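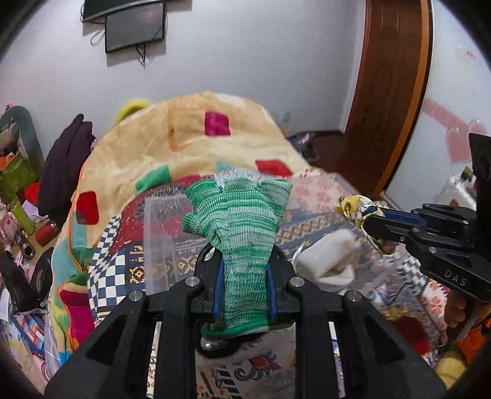

Fig. 1. Small knits on the bed, with a clear plastic bag and a quilted blanket.

Household Textiles, Unit 11: Sorting and Bagging Small Items

Reading before Tuesday: the Kerr handout on knits, first half only.

Small items get lost when they are sorted with bedding. Fold the blankets first or push them to one side, then work on what is left.

Gloves and socks: match pairs before bagging. A single goes in the singles bag and stays there until the end of the unit. Fluffy socks should be laid flat - do not ball them, as it stretches the cuff.

Frayed edges: green glove in Fig. 1, white threads along the top. Do not pull loose threads. Trim to 1/4 inch or set the piece aside for the mending session.

Bags: clear only, so the contents can be checked without opening. No more than 24 small pieces to a bag. Press the air out by hand.

Labels: write "Flandasside" and your bench number. The Wustholm labels are for wool - leave them in the drawer.

Practice sheet 11 is due at the next session.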